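Progress report to the Jestberg Fund: Learning Kitchen, Clandora Centre
Period covered: second quarter of the grant
Prepared by Esi Ametepe, Programme Lead

12 shares | 3 comments

1. Summary

The Learning Kitchen continues to offer supervised table play and simple food-preparation practice to children attending the Clandora Centre with a parent or carer. During the quarter the service recorded 221 attendances across its morning and afternoon sessions. All five of the activities set out in the grant agreement are now being delivered, the last of them (sorting and serving) having begun in February.

2. Staffing and sessions

Thoa Thái has moved from sessional to permanent hours and now leads the Monday group. Nga Phùng remains responsible for the afternoon families. Yasir Rind joined us to cover the setting up and clearing of the room, a task previously shared informally between session leaders. The change has allowed sessions to begin on time, and parents have commented on it favourably.

3. Equipment

Expenditure on equipment in the period was £2,413, against the heading agreed with the Fund. The greater part went on replacing play food and tableware which had become worn. Orders were placed with Inent and, for the smaller items, with Tạ. One delivery was incomplete and a credit has been requested.
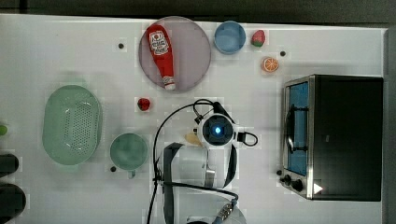 Sorting and serving is the activity in which children are asked to match food to a suitable dish, to lay a place, and to return each item to its box at the end. Session leaders introduce a small number of pieces at first and add to them as confidence grows. A large round plate, a light blue bowl and a pale green mug give children three plainly different shapes to choose between, and the toy strawberry and orange slice are readily named by most of the younger ones. The ketchup bottle has been useful in conversations about what is eaten and what is added to food. The oval colander is used for pretend washing, and several parents have asked where a similar one might be bought.

4. Matters arising

Storage remains our principal difficulty. The cupboard allocated to the kitchen is shared with another group, and small pieces are sometimes put away in the wrong box. Toàn Sầm has obtained a quotation for four lidded crates and a lockable shelf unit, which can be met from the existing budget if the Fund agrees to a transfer between headings.

5. Next quarter

We intend to open a second Monday session, subject to the room being free, and to prepare a short printed guide so that families may repeat the sorting activity at home with their own cups and bowls. A draft of the guide will be sent to the Fund for comment before printing.

The Fund's approval is sought for the transfer described in section 4.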